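Getting Crumbs, Dust and Other Guests Out of Everything

Tuesday, March 26, 2019
Filed under: Cleaning, Small Stuff

Last week's post on oven racks brought in a letter from Reginald Park, who wants to know how to clean things that have holes, ridges or bumps. Reginald, that is most things. I will do my best.

Keyboards

Unplug it first. Turn it over above the sink and pat it like a baby with gas. What falls out is between you and the keyboard. Then run a dry paintbrush between the keys, the cheap kind that sheds a little, and pick out the bristles it leaves behind.

Graters

Grate half a raw potato on it. Rinse right away. If you leave a cheese grater until morning you may as well buy another one, and I have owned 6 on that principle.

Window tracks

Vacuum first, always dry. Add water to a dirty window track and you have made soup. After vacuuming, use an old toothbrush and a little dish soap, then wipe with a rag wrapped around a butter knife. Tuva Eide wrote in to recommend a chopstick, and she is right, but I only have the one left and it's busy holding the shed door.

Waffle irons

Let it cool. Lay a damp paper towel inside, close the lid and go do something else for 50 minutes. Most of the batter will wipe off. The rest is seasoning – that's what I tell guests.

Building blocks and baseplates

Loose bricks go in a mesh bag, into a bowl of lukewarm water with a squirt of dish soap. Swish, rinse, spread on a towel overnight. Skip the dishwasher and the dryer, whatever your brother-in-law says. Anything with stickers or a battery gets a damp cloth and no bath.

Baseplates are worse, being all bumps. Pull everything off, go over the studs with a soft nail brush in small circles, and stand the plate on its edge to drain. A white one shows every smudge, so do it twice.

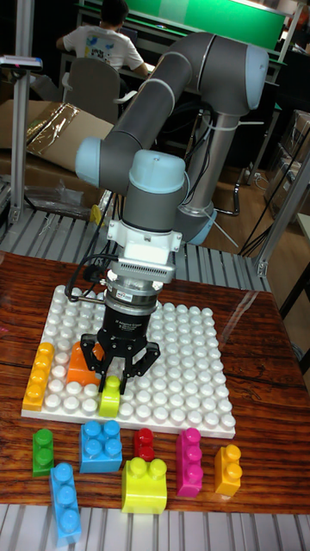

Lime-green block on a white baseplate.

Store bricks in a bin with a lid. Sorting by color looks lovely until about dinnertime.

Remote controls

Batteries out. Cotton swab, rubbing alcohol, barely damp. Go around each button, and don't forget the side where your thumb lives. Put the batteries back the right way up, or spend the evening blaming the television.

Next time: the bottom of the toaster, and whether to look.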